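Review: Teritz cable and mounting kit for a two-arm table cell

I look after one cell with two robot arms on a slatted metal table. It is used for handling small household things, and for most of its life the cables were held with whatever was in the drawer. In March I bought the Teritz dress kit from a reseller called Gashi and changed everything in one go. I have now used it long enough to say what I like and what I would not buy again.

The box contains hook-and-loop straps in two widths, swivel clips for the joints, a set of slat nuts, screws, a paper template for the base plate and a small bag of numbered cable tags. I paid 382 dollars for the set that covers two arms. For plastic and screws this is a lot of money. The slat nuts are the part that made me pay it.

First the base plates. Before, I had ordinary nuts under the table, and to tighten one I had to lie on the floor with a wrench. The Teritz nuts slide between the slats from above and turn by a quarter, and then they hold. I put in all screws loose, moved the arm slowly through its full reach, and only then tightened them in a cross pattern. The instructions ask for the opposite order. I tried their order on the first arm and the plate sat a little twisted, so I did it again my way.

Second, the cables. The rule I learned from an older colleague is that a cable must have slack at every joint that turns, and no slack where nothing turns. The kit follows the same idea, but the suggested loops are too tight. I left the loop at the base much bigger than the drawing shows, with several turns. It does not look elegant. With the small loop, the wrist pulled on the connector every time it rotated past its middle position, and I had one communication fault after another.

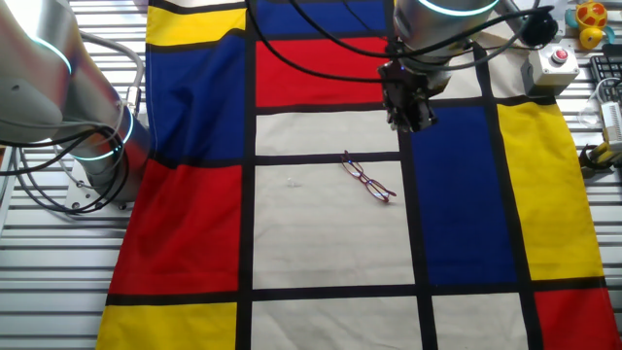 Both arms with the new routing, test cloth on the table.

The swivel clips are good on the lower joints. On the wrist I am less happy. The clip is stiff when new and it needs some days of work before it turns freely. Also the strap there collects dust, and after 300 hours I had to replace two of them. Spare straps are sold only in bags of 63, a number I cannot explain, and you will never need so many.

After the mechanical part you must teach the cell again where everything is. Even if you put the arm back on the same holes, it will be off by a small amount. I use a large cloth with rectangles of strong color and black lines between them, because the lines are easy to find from the camera and also easy for my eye. I send the gripper to a crossing of two lines, look from two sides, correct, and continue with the next crossing. After 5 crossings I have enough. The cloth must not be perfectly flat for this, but near the crossings I smooth it with my hand.

Then comes a check with a real object. I like eyeglasses for this. The frame is thin, it lies at a different angle each time, and a gripper that comes down a little wrong will show it immediately.

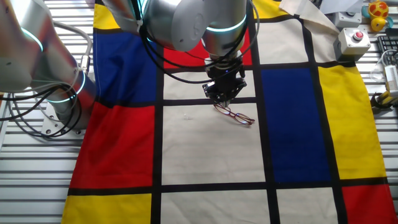

Page last changed: 25 October 2020

For this check I bring the gripper down slowly and stop it just above the object. I look at the fingers from the side, and I look at the cables too. They should hang in an easy arc at the wrist and stay away from the fingers. If a cable comes near the fingers, I move the clip up by one position and repeat – this takes a few minutes and it saves a broken cable later.

One more remark about the clips. Teritz makes the same clip in gray and in black. Take the black one. The gray plastic is harder and one of mine cracked when I closed it in a cold room. 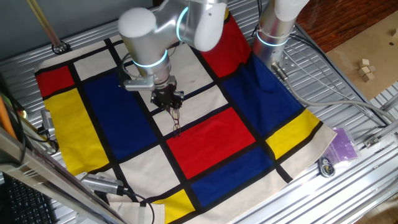 Maintenance with this kit is light, and for me this is the strongest argument for it. Once a week I go over the base screws with the torque wrench, open and close each strap, and wipe the slats. I also follow the cables outside the arms, where most people stop looking. The thick gray one that bends down by the base of the second arm and runs over the slats to the right is the kind I check with my fingers along its full length, feeling for flat places. The kit has nothing for this part of the route. I would have liked two or three low clips that sit in the slats, and I wrote this to Teritz. They answered politely that it is under consideration.

I compared it shortly with the Lomotham set, which is cheaper and has softer straps, but its nuts do not fit my slats. Feltetti sells only complete sleeves. A sleeve looks clean, but to change one cable you must open everything, so for a cell where the tools change often I do not recommend it.

My rating is four out of five. I take away one for the wrist clip and the drawings. If you have only one arm and it never changes its tool, normal straps are enough for you. For two arms on one table I would buy the Teritz again – with the black clips, and with my own bigger loops.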